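# Homside Table Cover, washed cotton

Item 3313. Sold by Skikex. Pale colors only.

We were slow to stock this one. The maker's leaflet calls it "wrinkle-free for life," and we have heard that before from people who sell irons. So we put it on a big table in the Prilbridge store and used it for 17 washes before we agreed to carry it.

The wrinkle claim doesn't hold up. Straight from the dryer it has long soft creases, and they stay until somebody presses them or the weather turns damp. If you want a flat, hotel-style table, buy the Makhubela heavy linen and pay the difference. If you can live with a few lines, keep reading. 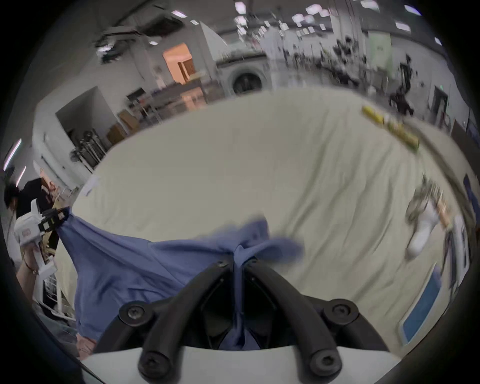

Cream cover with a blue cloth on top.

**What it does well**

It washes clean. Coffee came out on a normal warm cycle, and so did most of a beet salad. The hem is folded 2 times and stitched flat, and ours hasn't come undone anywhere. It also drapes low enough that people stop bumping the table edge with their knees, or at least stop complaining about it.

**What it doesn't do**

It isn't waterproof, whatever the leaflet hints at with its little raindrop symbol. A full glass goes straight through to the table. The color also shifts with the lamp: we've had customers swear theirs was cream in the store and faintly green at home. Order the swatch first. It's free, and it saves you the return postage.
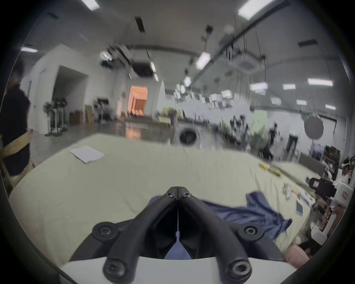
The leaflet also says the cloth gets softer with every wash. It got softer for the first few, then stopped. Styliani Koutsoukos, who does our returns, thinks fabric softener makes it limp and a bit greasy to the touch, and after trying it I agree with her. Skip the softener.

**Details**

- Fabric weight: listed as 564 grams per running yard (we haven't checked)
- Wash: warm, similar colors
- Dry: low heat, take it out early
- Iron: yes, despite the leaflet
- Returns: unwashed only, with the paper band still on

Dark colors were promised for December. We'll list them when a box shows up. The Prilbridge store is closed Wednesday.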